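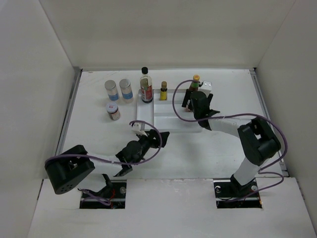
What must be checked first when a cell with two arms is taken over from another shift?

The cables. Before any program is started, the operator moves each arm slowly by hand through its full reach and watches that no cable pulls tight, rubs on an edge or gets caught in a joint.

Chapter 3. Setting Up and Looking After a Two-Arm Cell

In the previous chapter we treated the single arm on an open bench. Now we come to the enclosed cell, in which two arms share one table. Most of the chapter follows one cell of this kind at the training workshop in Rurkton, which was installed in March and has by now run for 700 hours. The students there call it Zulu, and we will use this name too.

A cell for sorting bottles and jars looks like simple work. The loads are small and the movements are short. But the two arms can reach into the same space, and each carries a cable which must follow every turn of the gripper. If the cable is too short, it pulls at the connector. If it is too long, it hangs over the tray and can sweep a bottle from its place. Section 3.1 explains how to choose the length and where to put the fixing points.

Section 3.2 is about the grippers. The fingers should be cleaned after every 20 hours of work, and the screws of the finger mounts tightened at the same time. For this the Wakari manual gives a table, which is reprinted on page 47.

Section 3.3 treats the openings through which the arms come up from below. Dust and small screws collect in these places, and a loose wire there is easily overlooked. Switch off the power and lock the switch before you put a hand inside.

Words to know: slack, fixing point, elbow housing, shared space.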